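Subject: Re: [workroom-list] Ceiling fan and lights, upstairs room
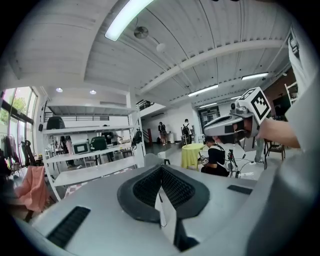 I've read the proposal twice now and I'm still not convinced we need to spend 600 dollars on that room before we've tried anything cheaper.

Aled Harries wrote:
> Hi all,
> Gonach came back with a price for upstairs. They want 600
> to swap the fluorescent fixtures for LED panels and fit a
> second fan. They say the new panels would be "daylight
> quality" and that people doing color matching would notice
> right away. They can do it in March if we confirm soon.
> I think we should go for it. It's stuffy up there and the
> light is bad for anyone working on dark cloth.
> Aled

On the light: is it bad, or is it bad where people choose to sit? There are tall windows down one side with trees right outside, and what have we put in front of them? A clothing rack full of dark garments. I'd move the rack first. It would cost us ten minutes. If the black chair has to stay by the glass, fine, at least somebody could sit in it and sew.

I'd also like to know what "daylight quality" means in numbers. Gonach's sheet doesn't give any. Cadavwood used the same phrase when they did the downstairs hall, and I still carry navy and black thread out to the front step to tell them apart.

On the fan: there's one up there already, gray blades, and I have yet to hear from anyone who has run it on high for a whole session. Aled, have you? I tried it once at 4 in the afternoon with two windows open and it was over 12 minutes before I felt any difference, but I did feel one. A second fan under a ribbed metal roof (I assume it's metal, I've never been up a ladder to check) may just push the same warm air around. I'd want somebody to look at insulation before we hang more things from the ceiling.

The two recessed lights in the low section I have no complaint about. Does the quote include those? It says "all fixtures" on page one and "fluorescent fixtures" on page two -- those are different jobs and I'd expect different prices.

Ayanda Molefe mentioned that Michailidis will come and look for free. Could we get them in before we confirm anything? Ayanda, if you still have the number, please send it to me off list.

Until then I'm a no. The rack I can move myself if someone will take the other end.

--
You are receiving this because you are subscribed to workroom-list (21 members).
To unsubscribe, reply with "remove" in the subject line.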